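About Valtus Event Registration

Valtus provides registration, pledge tracking and fund reconciliation for charity walks, snowshoe events, stair climbs and similar participant fundraisers. The company does not organize events and does not solicit donations in its own name. It supplies the software and back-office work that sits between a participant's fundraising page and the receiving charity's bank account.

The office is in Blackwood. There are 14 employees, divided between software, accounts and event-day support. Event-day support staff travel; the others generally do not.

Background

Valtus began as a timing service for small road races. Several of those races were run for the benefit of hospitals and patient funds, and the race directors were keeping donation records in the same spreadsheets as finish times. Offline checks were entered twice or not at all. Team totals announced from the stage did not match the amounts deposited later in the month. The first version of the pledge ledger was written for one of these races and was later separated from the timing product. Timing was discontinued after the third season. The timing mats were sold.

The ledger is now in its fifth major version. It runs under the name Dondden, and clients will see that name on statements and in the address of the administration pages.

What the system does

Dondden keeps one record per participant and one record per gift. A gift is attached to a participant, a team, or the event in general. It can be moved between these until the event's books are closed, and every move is logged with the name of the account that made it. Once the books are closed, a correction requires a reversing entry. The original entry stays visible.

Gifts arrive by four routes:

Card payments made through a participant's page.
Checks mailed to the event or handed in at packet pickup.
Cash collected on event day, counted by two people and entered as a batch.
Employer matching gifts, held as pending until the funds are received.

Pending matches are shown in a separate column and are left out of the public total by default. Some clients ask to have them included. The setting can be changed for each event, but the label on the public page then changes from "raised" to "raised and pledged." That label cannot be edited.

Fundraising minimums are handled at the participant level. Where an event requires a minimum of, for example, $50 for a commemorative shirt, the system flags each participant who has reached it and produces a pickup list sorted by size and last name. The list is frozen at 5 p.m. on the day before pickup. Gifts entered after that time count toward the total but do not alter the list. 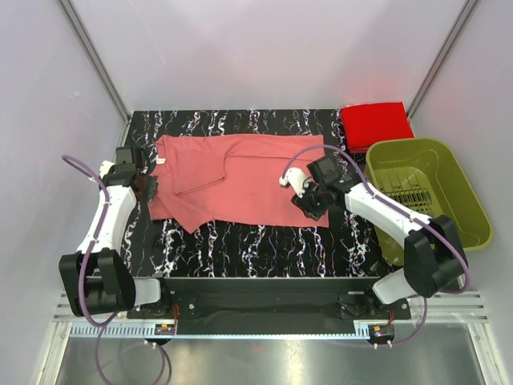

Bandetti Winter Walk, a client since the second version, did not agree with the freeze when it was introduced, and wrote to us after its February event. You lock the list at five, and half our teams turn in their envelopes after work. We had walkers standing at the table with the money in hand and no name on the sheet. We understand why a printed list has to stop somewhere. Give us a second sheet for the late ones and we will manage the rest ourselves.

The supplementary list was added in the following release. It is generated on request, contains only participants who qualified after the freeze, and is numbered so that it cannot be confused with the main list. It has been standard for all clients from that point on.

Scale

In the last completed season, Valtus handled 115 events. The largest had 930 registered participants. Most were considerably smaller, and the system is designed with small events in mind. Events with several thousand entrants usually need corral assignment and live tracking, neither of which we offer -- we will say so at the first call.

Fees

Valtus charges a flat fee per event and a fee per registration. It does not take a percentage of gifts. Card processing costs are charged by the processor and passed through without markup. Donors may choose to cover the processing cost of their own gift; the box is unchecked by default and clients cannot change that.

Funds are held in a separate account for each event and transferred to the charity on a schedule set out in the contract. Interest, where there is any, follows the principal.

Records and privacy

Participant names appear on public pages only with consent given at registration. Donor names and gift amounts are controlled by the donor, separately. A donor may show the name and hide the amount, or the reverse.

Many participants in health-related events register as patients, survivors or family members, and some events issue a different bib or ribbon on that basis. This answer is stored apart from the main record. It is visible to the packet pickup lead and is deleted when the books are closed. It is never included in mailing exports.

Gift records are kept for seven years. Participant records are kept for two seasons unless the participant asks for earlier removal.

Event-day support

Support can be ordered for packet pickup, event day, or both. It consists of one or two staff members, a label printer, a cash-counting kit and a cellular router. Tables, power and shelter are supplied by the organizer. For snow and trail venues we ask for the location of the registration area in advance, as cellular coverage decides whether the system runs online or in local mode. In local mode, entries are stored on the laptop and merged the same evening.

Working with us

New events should allow six weeks for setup. Spring dates fill first, and May in particular is usually closed to new clients by the end of winter. Returning clients keep their dates until the renewal deadline in their contract.

Inquiries go to the accounts desk at the Blackwood office, weekdays from 9 a.m. to 4 p.m. Participants with a question about a specific gift should contact the event organizer first -- we can look up a gift, but only the organizer can authorize a change to it.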